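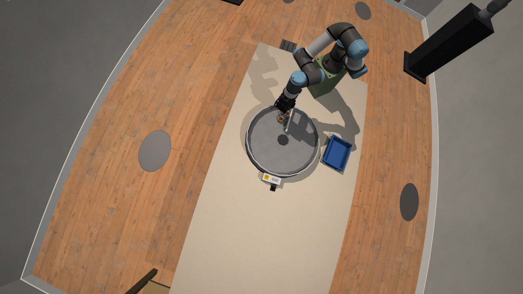

Robot arm on its pedestal, reaching over a round turntable (computer rendering).

Unit 4: Inventory and Reordering
Introduction to Small Business Operations
Instructor: Lleucu Jarman
Section leader: Beca Pumphrey

Read these notes before the May workshop. Bring a calculator. The problem set at the end is due at the start of section.

4.1 Why stock is a cost

Students who come to this course from retail jobs tend to think of stock as something a store has. On the books it is an asset. In day-to-day work it behaves like a bill. Money spent on goods can't be used for rent or wages until the goods are sold. Goods also take up space, get damaged, go out of style, and have to be insured.

We divide the costs of stock into two groups. Ordering costs are paid each time an order is placed: staff time, delivery fees, unpacking, checking the invoice. Holding costs are paid for as long as the item stays on the shelf. Large, rare orders keep ordering costs low and holding costs high. Small, frequent orders do the reverse.

4.2 The Fillholm case

Our running case is Fillholm, a housewares store in the town of Stondivville. It buys most of its glass jars from one supplier, Cotosska. Last year the store sold 3,093 jars. The owner used to place a large order whenever the back room looked low. Sometimes that was too late, and the shelf stayed bare until the truck came. Other times she ordered early and jars had to be stacked in the hallway.

Cotosska ships jars in lots of 200. Delivery takes two weeks from the day the order is received. These two facts, the lot size and the lead time, are the first things to write down for any item you study.

4.3 Reorder point

The reorder point is the stock level at which a new order should go out. The basic formula is:

Reorder point = average weekly sales x lead time in weeks + safety stock

Fillholm's yearly sales divided by 52 come to a little under 60 jars a week. Use 60. Over a two-week lead time the store can expect to sell 120 jars. If the owner wants one extra week of cover, the safety stock is 60 and the reorder point is 180.

Note that the formula uses stock on hand plus stock already on order. Leaving out the goods on order is the most common mistake in the problem set, and it leads to double ordering.

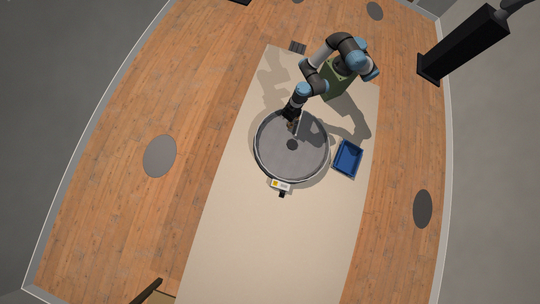
What happens if sales are faster than average during the lead time?
The safety stock covers the extra demand until it is used up, and after that the store is out of the item until the delivery comes in.

4.4 Seasonal items

Average weekly sales are only useful when sales are fairly steady. Jars are not. Fillholm sold 503 of them in a single month during canning season, well over the usual monthly figure. A reorder point of 180 would have been too low for that stretch. There are a couple of ways to handle this. One is to keep separate reorder points for the busy and slow parts of the year. The other is to recalculate every month from recent sales. The first is easier for a small staff. The second reacts better to change but depends on good records.

4.5 Counting

Records drift away from what is on the shelf. Breakage goes unrecorded, boxes are put in the wrong place, and returns are entered twice. A full count once a year is normal for tax purposes. Cycle counting means checking a small group of items each week so that everything gets checked over the year. Start with the items that sell most or cost most.

When a count doesn't match the record, recount before changing the record. Write down the old figure, the new figure, and who made the change.

Problem set

1. Find Fillholm's reorder point if Cotosska's lead time rises to three weeks and safety stock stays at 60.
2. Using the canning season figure, work out a busy-season reorder point with the original lead time. Treat the month as four weeks and state your safety stock.
3. Read the Hughes handout on holding costs. List the costs that would apply to glass jars and the ones that would not.

Bring questions on 4.3 to Beca's section. Lleucu's office hours are at 2:00 p.m., same room as before.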